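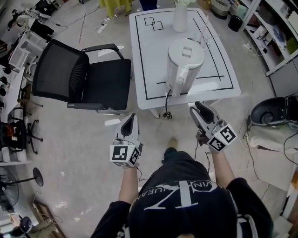 Trutard collects 3,710 hand-held demonstrations for household robots

GRORKBY, 4th May. The robotics company Trutard said it has finished the first part of a project in which people teach household tasks to robots by doing the tasks themselves, with a gripper in each hand. The collection contains 3,710 demonstrations, recorded by 19 operators in the company's training rooms in Grorkby.

The operators do not steer a robot while they work. They hold two light grippers, open and close them with their fingers, and carry out a task at a table, for example moving a kettle or putting a small object into a marked square. White cubes with printed black-and-white patterns are fixed to the grippers. A camera above the operator reads the patterns, and from them the software calculates where each gripper is and how it is turned. The recorded movement is later given to a robot with two arms, which carries grippers of the same shape.

Trutard used remote control for its earlier work. An operator sat in front of a screen and guided the arms of a robot with two handles. According to the company, this method is still needed for tasks where the force on the object is important, such as pressing a stiff button or pulling a plug out of a wall socket. For ordinary moving and placing it was too slow. A new operator needed several days before the recordings could be used, while with the hand-held grippers the training takes one morning.

The tasks were chosen from a list of 266 household actions which was prepared together with Borkero, a maker of kitchen furniture. Many of them concern small electric appliances. Kettles appear often in the list because they combine several difficulties: the handle must be held from the correct side, the lid is small, and the cord can catch on the edge of the table. Operators are asked to leave cords as they would lie in a normal home and not to arrange them before the recording begins.

Each demonstration starts from a position inside the lines of black tape on the table. The object is then moved a little, or turned, and the task is repeated. The company said that a robot trained only with objects in one fixed place usually fails when the object stands a hand's width to the side. Furniture and other household items are also kept in the training rooms, so that the recordings do not all have the same plain background.

Not all recordings were accepted. When an operator turns the wrist too far, the patterns on the cube are hidden from the camera and the position of the gripper is lost for a moment. Short gaps are filled by the software. Longer ones mean that the demonstration must be done again. In the first weeks this happened often, and the operators now learn to keep at least one side of each cube facing up. They also work in sessions of no more than 2 hours, as holding the grippers in front of the body is tiring for the shoulders.

The second part of the project will take place outside the training rooms. The Nguyen housing project, on the east side of Grorkby, has agreed to make several empty apartments available until the end of August. There the same tasks will be recorded in real kitchens, with different table heights and different light during the day. Residents of the building will be invited to try the grippers and, if they wish, to record tasks of their own choice.

Trutard did not say when a robot trained in this way could be sold. The company is now comparing the hand-held recordings with those made by remote control, using the same robot and the same tasks, and plans to publish the results together with a part of the collection. Faces and voices will not be included in the published material. Research groups which would like to use the recordings can write to the company's Grorkby office. The work in the apartments will begin after the camera stands have been adapted to the lower ceilings of the building.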